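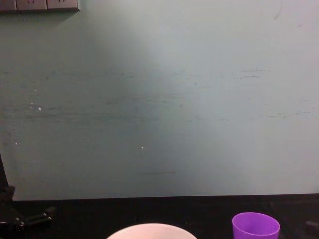

Poste 4, début d'après-midi. Le bol, le gobelet, le bras.

Septembre, donc, et nous voilà modernes. La maison Wannasri, traiteur pour entreprises et dresseur de plateaux-repas depuis toujours, a signé avec Zamell, et depuis trois semaines je partage mon poste avec une paire de bras qui ne dit pas bonjour. Ma fiche de poste a changé de titre dans la foulée. J'étais « agent de dressage », me voici « référente cellule ». Le salaire, lui, est resté fidèle à ses origines.

Je tiens ce cahier parce qu'on m'a conseillé de noter mes « ressentis ». La consigne vient de la formation, 12 diapositives dont une sur le sommeil. J'ai donc noté mes ressentis. J'ai surtout noté que mes mains ne savent plus quoi faire. Pendant des années elles prenaient, posaient, tournaient, et moi je pensais aux courses ou à l'impôt. Maintenant elles attendent sur mes genoux et c'est ma tête qui travaille, ce qui est très fatigant à mon âge.

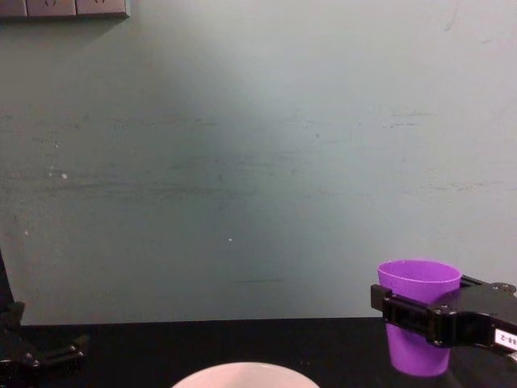 Ce matin encore, j'ai passé une heure à regarder quelqu'un d'autre ranger de la vaisselle - enfin, quelque chose d'autre. Il y a une manière de regarder qui est un métier, paraît-il. Il faut avoir le doigt pas trop loin du bouton d'arrêt, l'œil sur la pince et l'air de comprendre. Pour l'air, je progresse. Je coche aussi des cases sur la tablette, dans Odau, le logiciel de suivi : prise correcte, prise douteuse, autre. J'ai mis « autre » une fois, pour voir. Un message m'a demandé de préciser. J'ai précisé que c'était autre.

Ce qui me manque le plus est idiot, c'est le bavardage. À la chaîne de dressage on était coude à coude et on savait tout de tout le monde, les divorces, les genoux opérés, les belles-mères. Maintenant chacune a sa cellule, sa chaise et sa tablette, et pour se raconter quelque chose il faut se lever, donc mettre en pause, donc justifier la pause dans Odau. Le motif « belle-mère » n'existe pas dans le menu. Du coup on garde tout pour la cantine, où l'on parle toutes en même temps pendant vingt minutes avant de retourner se taire.
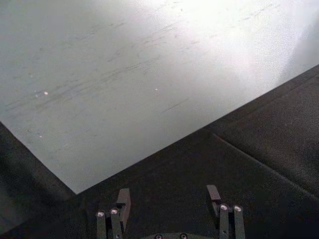
Il faut être juste, mon épaule va mieux. Je dors sur le côté droit, chose que je ne faisais plus depuis l'hiver. Le médecin du travail est ravi, il m'a presque félicitée, comme si j'avais inventé la machine. Et je ne suis plus pressée par la cadence, puisque la cadence n'est plus la mienne. Avant, l'objectif était de 149 plateaux dans la matinée et je le détestais. Aujourd'hui je me surprends à le citer aux intérimaires avec une voix d'ancien combattant.

On nous promet la suite pour bientôt. Le site de Killano est déjà équipé, quelque 60 postes, et tout le monde y serait très content, dit la lettre interne, qui est toujours très contente elle aussi. J'ai posé la question à la cantine, puisqu'une partie de la table y avait fait un remplacement.
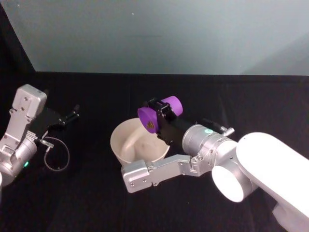
Contents, oui, m'a-t-on répondu, surtout ceux qui sont restés, et il faudrait quand même demander aux autres, sauf qu'on n'a plus leurs numéros. Puis quelqu'un a réclamé le sel et on est passé aux congés de Noël.

J'y ai repensé tout l'après-midi, le doigt pas trop loin du bouton. Demain, recopier la liste des numéros de l'équipe, celle qui est scotchée dans le vestiaire, avant qu'on repeigne. Et rapporter le coussin, la chaise de référente est dure.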